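Usenthorpe Carnival Court — August update for the fund

Quick one, sorry, typing between meetings. Full figures with the end of year return as usual.

Where we are. Applications for this year's court closed on time. 39 in, up on last year, and a better spread of villages — Pollcombe sent some for the first time. Interviews done at the Mahrous hall, two evenings, ran late both times. Shortlist agreed and letters gone out.

Conduct. You asked for this to come first last time and it didn't, so: the new code is signed by everyone who judges, chaperones or answers the court email. No private messages to entrants, no remarks about looks or weight, no sharing of interview notes outside the panel. Belmiro Moreira has rewritten the complaints page so an entrant or parent can go straight to an outside contact. Two complaints since spring. One closed (late reply to a parent, apology sent), one still open and I can't say more here.

Judging. Swimwear round was dropped already, evening dress is now optional and carries no marks. Interview and community project make up the whole score. Some grumbling from past winners, mostly about tradition, and we are meeting four of them to talk it over. They may have a point about the parade, which has got thin.

Money. Hall hire over budget becuase of the extra evening. Sashes under. Bultetti have kept their sponsorship at the same level but want their name off the crown and on the programme, fine by us. Travel help paid to four entrants so far, expect more once rehearsals start.

Not done: safeguarding refresher for drivers, website photos of past courts (permissions slow), the new trophy case. Driver training is the one that worries me. Need it finished before the first public outing or we can't use the minibus.

What we need from you — a yes or no on moving the underspend on sashes across to travel. Email will do. And please can the next payment go to the new account, details sent seperately.
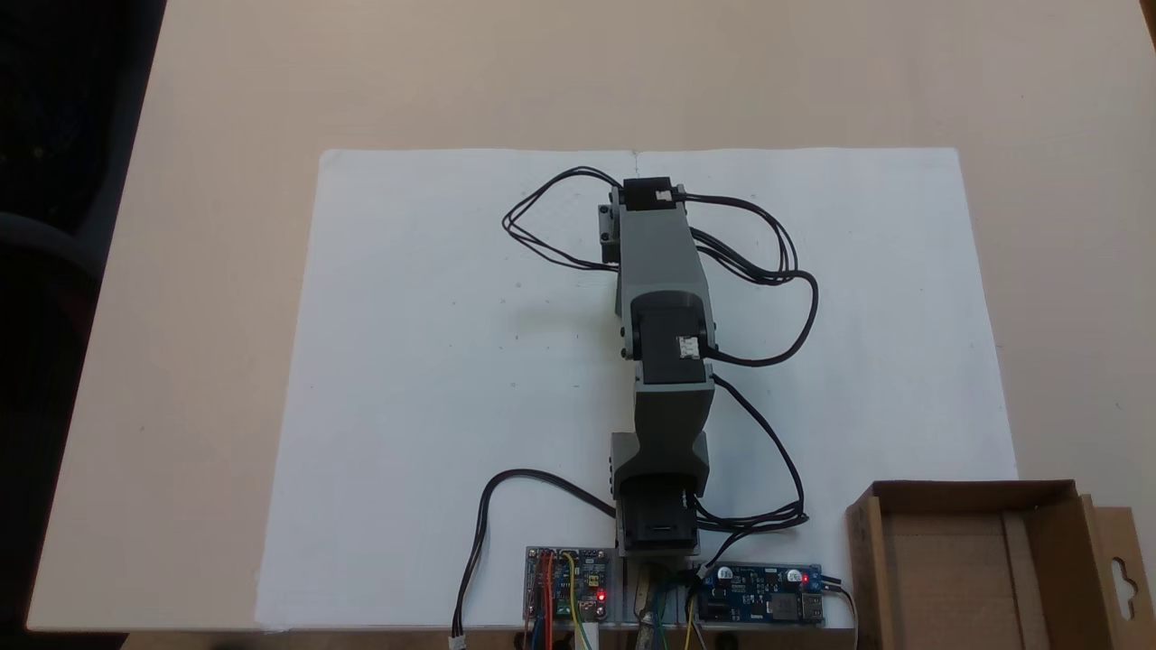 Arm laid out on the white sheet, cables across the paper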